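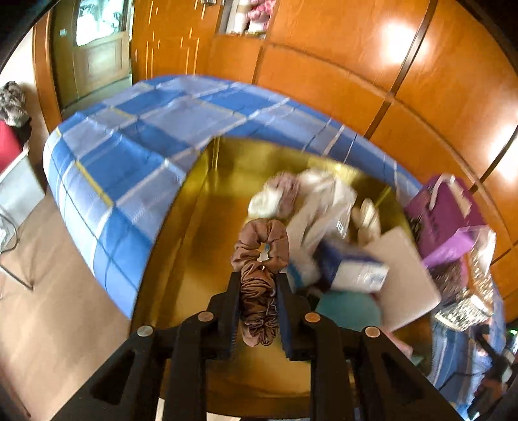
Salvador Cordeiro says hard water is only a kettle problem, and that if the wash comes out grey the machine is too old. I disagree on both points, so this is a thread on hardness and laundry.

Flirkimon
Posted in July, 07:40

Hardness is dissolved calcium and magnesium. Suppliers usually quote it in milligrams per litre as calcium carbonate. In Vovangate we get 300. Anything over 200 is normally called hard.

Soap reacts with calcium to form scum that doesn't dissolve. Modern powders use other cleaning agents that cope better, but they still lose strength. The builder in the powder (often zeolite or a citrate) ties up the calcium first.

If you underdose in hard water, the builder runs out. The calcium that is left over binds to soil and whatever soap is in the mix, and both settle back on the cloth. That is where the grey comes from.

So read the back of the pack. There should be a table with hardness down one side and soiling across the top. The powder I use, Mikel, gives 63 ml for soft water and a normal load. The hard water line is further down and most people stop at the first line.

Satin is the awkward one. It is a weave, so the care depends on the fibre. Polyester satin takes an ordinary liquid at 30. Silk satin wants a neutral liquid with no enzymes, and hard water leaves it dull unless the rinse is long.

Liquid and powder behave differently here. Most liquids carry less builder than powder and no bleach at all. In soft water you may never notice. Over a year at 300 you will, mainly on whites and on anything with a pile.
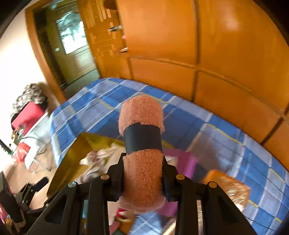
Pile holds water, and the water holds minerals. When the cotton dries, the minerals stay behind, and the loops also stick to one another as the last of the moisture leaves. Two separate effects, both felt as stiffness.

Softener treats the feel only. It coats the fibre with a fatty compound, which lowers absorbency if used every time. It removes no calcium whatever.

Temperature next. Scale forms faster on a hot element because calcium carbonate comes out of solution as the water heats. A machine run at 60 all week furs up sooner than one run at 30.

Against that, a machine that never sees 60 grows a film behind the drum and round the door seal. My routine is one 60 wash a fortnight, with powder, usually bedding.

Citric acid for descaling. Empty drum, hottest cotton programme, then an extra rinse. Check the handbook for the amount, and never mix it with bleach.

White vinegar in the softener drawer does lower the pH of the rinse and shifts a little residue. Done at every wash it may be hard on rubber seals. The engineer from Pešek who did our door seal advised against it and I stopped.

Ion exchange softeners do work. They swap calcium for sodium, and the dose drops to the soft water line. You need space by the stopcock, a drain and a supply of salt. For a rented flat it is rarely practical.

Magnetic clips on the inlet pipe: I have not found a test I would rely on. The hardness reading does not change, because nothing is removed.

To find your own figure, put your postcode into your supplier's site. Convert before you compare. One German degree is 17.8 mg/l, one Clark degree is 14.3. Dishwasher handbooks tend to use German degrees.

Rinse settings are next, once I have read the meter properly for each programme.

Search this profile
Search posts, people, tags
Go

Comments

tarnside_k
Does the dose go up again for a full drum or does the table already cover that?

Flirkimon
The table assumes a stated load, usually in small print underneath. Mine says 4 to 5 kg. Over that, add what the pack says.

ollerton
Switched from liquid to powder in spring. Pillowcases are better, black jeans are worse.

Flirkimon
Keep the liquid for darks. The bleach in standard powder will fade them.

m_hask
We're on 290 and the element went after four years. All hot washes.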